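Sketau House, linen and clothing group
Minutes, September 24, 2020

Started late, key to the side door missing again. Minutes from May approved, no changes.

Storage. Shelf space at Carrasco down to 94 feet, lease is up for renewal. Agreed to keep it one more year. Bruvum quote for bins too high, ask again.

Sorting. Coats done. Scarves not done. Mending pile still at 8 bags, two can go to Cunon if they have room.

Knits. Long talk on this. Hangers stretch the shoulders so no more hanging, all sweaters get folded form now on. Lay it flat on the bed, sleeves in across the top first, then the body up. Heavy cable knits at the bottom of the bin, max 5 to a bin. 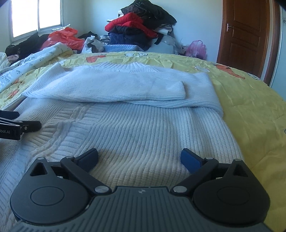
One member objected that sleeves crossed over each other make a lump in the middle and the stack tips, she'd rather fold each one straight down the side. Tried at the next sort, both ways. Decison after that.

Lavender bags: yes, if cheap. Mothballs: no.

Next meeting same place, bring own tape.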